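Putting the sweaters away for summer and writing down how I do it, because I forget every year and end up with a drawer that won't close. Long thread, mute if you don't own knitwear.

It's June and I'm late. I usually do this in May. The heavy ones have been sitting on the chair in the bedroom since the heat came on strong, and the chair is needed.

Total to deal with this year: 11 sweaters. Most are mine, a few came from relatives, and one I bought at the thrift place on Morin and have never worn outside the house.

First job is sorting. Anything I wore since its last wash goes in the laundry, even if it looks fine. Moths like skin and food more than they like wool. Learned that with a gray cardigan I still miss.

Clean ones get a shake out the window and a look over in daylight. I check underarms, cuffs, and the front where soup lands. If I find a hole it goes on the mending pile and does not go in the drawer. The mending pile is its own thread.

Then pills. I use a cheap battery shaver from Grostora, second one I've owned. First one lasted four winters. Go slow, keep the knit flat, empty the little cup before it's full. Don't press.

I don't shave the loose knits. Those I pick by hand while watching something.

On to folding. I do it on the bed, because the table is too narrow for the sleeves and I don't want to do this standing over a counter. Bed made, quilt pulled flat. If the quilt has lumps the folds come out crooked.

Sweater goes face down, neckline away from you, label where you can see it. Smooth the body from the middle out to the sides. Pull the hem square. This takes ten seconds and saves refolding the whole thing.

Then sleeves, one at a time. Bring it across the back, keep it level with the shoulder or angle it down, either is fine as long as both sides match. Thick knits make a fat roll at the cuff, so move the cuff around until it lies where you want it.
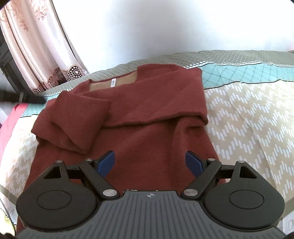
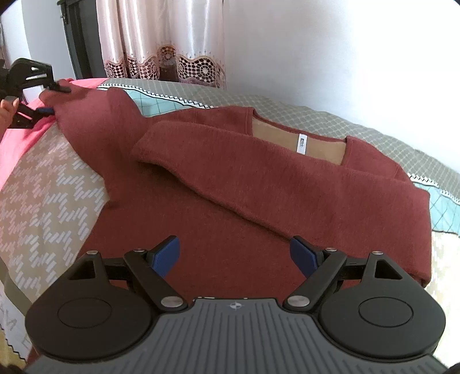

Dark red sweater, sleeves in progress. 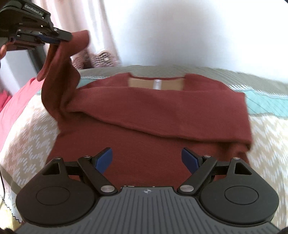 After the sleeves I fold the sides in a little, just enough to match the width of the drawer. Then hem up to the middle, then up again to the shoulders. Three layers is my limit for heavy wool. More than that and you get a hard crease across the chest that stays until November.

If you already have a crease like that, hang the sweater in the bathroom while you shower and lay it flat after. Works on most of mine. Does not work on the acrylic ones, which seem to keep whatever shape they want.

People keep telling me to roll them. I've tried it. Rolling is good for a suitcase and good for thin cotton. For a thick sweater the roll is as big as a loaf of bread and comes undone when you pull out the one beside it.

Please don't hang them. Shoulders grow points and the body gets longer. I have a navy one that is basically a dress now.

Stacking vs. filing: I used to stack. Heavy at the bottom, light on top, and I'd wreck the pile every time I wanted the one at the bottom. Last year I switched to standing them on the fold like books. You can see all of them from above and take one without touching the others.

Filing needs a box or drawer that's deep enough. My dresser drawers aren't, so the thick ones go in fabric boxes under the bed. I got the Cimlow ones with the zip lid. They hold 6 thick sweaters each if I don't force it. I have two.

I did try forcing it once. Zipper split at the corner. I sewed it, it's ugly, it closes.

Not a fan of vacuum bags for wool. The one winter I used them everything came out flat and took about a week to look normal again. Fine for the spare comforter.

For moths I use cedar blocks, two in each box. Sand them lightly when they stop smelling. I don't know how much they do by themselves. I think clean clothes and a closed lid do most of it, and the cedar makes me feel organized.

No mothballs. The smell gets into everything and my coat closet had it for two years after the last tenant.

Put a piece of cotton cloth on the bottom of the box and another on top. Old pillowcases are good for this. Plastic bins are okay too, but let the clothes air out for a full day first. If you close up anything damp you will find out about it in the fall.

Label the box on the short end, the end that faces out from under the bed. I put the label on top the first year and had to drag out both boxes to read them. Masking tape and a marker is enough.

I keep one sweater out all summer for the office and the movies. This year it's the light green one. The air conditioning at work is set for somebody in a wool suit.

Getting rid of things: I let two go this time. One itches and always has. The other is a Bronero half-zip that I kept because it cost too much, and I wore it once in three years. Both are clean and in a bag by the front door.

The rule I use is pretty simple. If I skipped it on a cold morning when it was the only clean one, it goes.

Time check for anyone planning this: folding goes fast, around a minute each when I'm not talking to someone. The shaving is what eats the afternoon. Start it before lunch.

Also vacuum under the bed before the boxes go back. I didn't, the first year, and had to pull everything out again when I saw the dust line on the floor.

Somebody asked about turtlenecks. Same fold, but lay the neck down flat over the back before you start so it's inside the bundle. Otherwise it sticks up out of the box and catches on the zipper.

And cardigans: button them first. Every button on mine, top and bottom at least if you're impatient. Then treat it like a pullover.

Boxes are under the bed now. Chair is a chair again. Scarves and hats are still in a bag on the closet floor and they can wait for the weekend.

If anyone has a good way to store wool socks I'm listening. Mine are in a shoebox and there are too many for the shoebox – I keep buying them in January.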